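From: Precious Nkosi
To: masgate-neighbors
Date: Feb 8, 2020
Subject: Re: Re: wiring the house before the drywall goes up

Mahtab Mousavi wrote:

> We have the walls open on the Vandley Street house until the drywall
> crew comes in March, and my brother-in-law says we would be fools not
> to run network cable now. My husband says everything is wireless and
> my brother-in-law is a fool. I would like a third opinion from someone
> I don't have to eat dinner with.
>
> It's two floors and a basement. The contractor quoted us 3,000 dollars
> to "do the data," and when I asked what that meant he said "the data."
> Is it worth it? Could we do it ourselves? Neither of us has ever put
> a plug on anything.
>
> Mahtab

Mahtab,

Your brother-in-law is right. I'm sorry. You can tell him it came from the list, which may soften it.

I wired our place on Shemweta Court four years ago with the walls open, on the strength of one library book and a lot of unearned confidence. It's the only job in that renovation I haven't had to do over. The bathroom tile I'd prefer not to discuss.

Your husband has a point too, in that your phones and the tablet in the kitchen will go on being wireless whatever you do. But the wireless has to come from somewhere, and a two-story house with a basement usually wants more than one box putting it out. Those boxes work best with a cable behind them. Ours ran without one for a month while I was busy being wrong about the tile, and every video call from the upstairs bedroom looked like a hostage tape.

On the money: 3,000 dollars seems steep for "the data." Ask him to write down how many drops, to which rooms, what grade of cable, and whether he tests them after. If he can't answer that, he's going to hand it to the electrician's nephew. My materials came to 492 dollars, which included a box of cable, the wall plates, a patch panel, a crimping tool, a cheap tester, and 100 plugs, of which I ruined a fair number. I also spent 86 dollars on a fancy stripping tool made by Zurkon that I used twice and have since lent to someone on this list. You know who you are.

What I'd do in your shoes, in the order I'd do it:

1. Pick the closet. Every cable in the house ends up in one place, and you'll be visiting that place on bad days, so make it somewhere you can stand up. It needs a power outlet and a little air. I picked the crawl space under the stairs and my knees have never forgiven me.

2. Walk the rooms with a roll of blue tape. Put a piece wherever a desk, a TV or one of those wireless boxes might go, including a spot in the upstairs hall ceiling. Then run two cables to each piece of tape. The second one costs you very little while the walls are open and a great deal once they aren't.

3. Buy solid copper cable, Cat 6, with the rating for inside walls printed on the jacket. There's a cheaper kind that's aluminum with a thin coat of copper. Don't. Ask your building inspector what rating he wants to see, too. Ours in Masgate was perfectly pleasant about it once he got over being asked.

4. Stay away from the power lines. Keep a foot between them where you run side by side, and cross at a right angle where you have to cross. Drill through the middle of the stud and nail a steel plate over any hole that ends up close to the face. Drywall screws have an uncanny sense of direction.

5. Label both ends before you pull. Both ends! I labeled one, went in for lunch, and spent the rest of that weekend shouting "how about now?" through the floor at my son.

6. Leave slack. A few feet coiled at the closet end, a foot at each wall box. You will cut an end off, put it back on wrong, and cut it off again.

As for the plugs, they're fiddly and you'll hate the first few. There are eight little wires in four twisted pairs and they have to go in the right order. It's the same order at both ends, so pick one of the two standards and tape the color chart to the wall. In the walls you don't even need plugs — use punch-down jacks, which are far kinder to beginners. Save the plugs for short cords, or buy the short cords ready-made and keep your evenings.
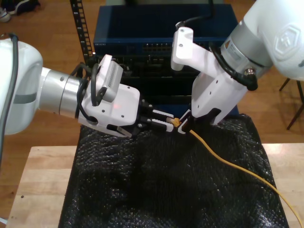

7. Test every run before the drywall crew shows up. A basic tester has two halves and a row of lights, and it'll tell you if a wire is crossed or dead. It won't tell you how fast the thing is, but at this stage you only want to know you haven't put a nail through it.

8. Take pictures of every wall, with a tape measure in the shot. Do it for the pipes as well while you're there. I have used those pictures more than I have used my wedding album, and my husband has noticed.

One more thought, and then I'll let everyone get back to arguing about the leaf pickup. If you can talk the contractor into it, have him put a run of empty plastic conduit from the basement to the attic, with a pull string left inside. Whatever they come up with ten years from now, you can drag it up there without opening a wall.

You're welcome to borrow my crimper, tester and library book (I bought it in the end, the fines were getting silly). Come by after supper and bring a drawing of the floors. The stripping tool would be included too, if a certain person were to leave it on my porch.

Precious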